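# Gripper width from the fingertip camera: where I've got to

Nilmini Pathirana, project report, 07/11/2023

My bit of the Gisex project is the software that works out how far open the gripper is, using only what its own camera sees. No encoder, no extra wiring, just pixels! We record by hand on a kitchen sort of table, clearing and stacking crockery, and then the policy learns from those recordings.
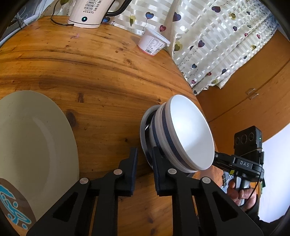 So the job splits in two. First I find the fingers, then I turn the gap between them into millimetres. I started with plain thresholding in August (black fingers, bright table, how hard could it be?) and it went fine until something dark or shiny turned up next to a fingertip. Stainless steel was the worst. The edge finder would grab the rim of a bowl and tell me, very confidently, that the gripper had opened wider than it can physically go.

The round silver pivot pins saved me. There are two per finger, they stay put relative to the finger, and a small circle detector picks them up nicely. I fit the linkage model to all 4 and throw away any fit that breaks the geometry. Brendan Brennan suggested smoothing over time as well, so there's a little Kalman filter on the end now.

I hand-labelled 2108 stills to test it. The old method got 1473 of them within my tolerance. The new one misses 81, mostly blurry ones from fast moves, and I'm really pleased with that!

Still to do:

- glare on the pins, which makes the detector see one pin as two
- the filter lags when the fingers snap shut, so grasp times come out late
- syncing left and right grippers properly (my timestamps drift, and I haven't found out why)
- tidy up `fit_linkage.py`, sorry Brendan

I'd like to try the drift problem next, before any more labelling.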